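Hi! So this is the notes file for **dundell-blocks**, my list of little wooden-board sorting layouts (well, the board is wood, I'm not going to make promises about every block in the bin). I started it for my own use and then Lesego Visser asked for a copy, so now it has a README.

## What's in the folder

- `layouts.csv`: 1,425 rows, one per layout
- `shapes.txt`: the names I use for the shapes
- `old/`: please ignore, I keep meaning to clean it out

Each row gives the shape, the color and a rough spot on the board (far, middle, near). Hearts are `heart`, cubes are `cube`, and anything with eight sides is `oct`. I used to write `stop` for those, like the sign, and over 12 rows still say it. Sorry, Chia-hao!
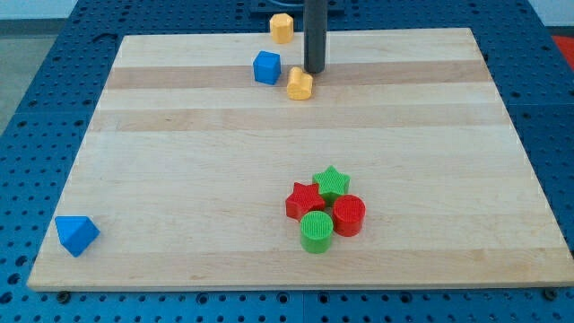 I go by color first and shape second, so two yellow pieces stay next to each other in the file even if they look nothing alike. If you'd like it the other way, sort on column 2 and you're set.

## To do

- fix the `stop` rows
- decide if "orange-ish yellow" is just yellow (I say yes, Auður says no)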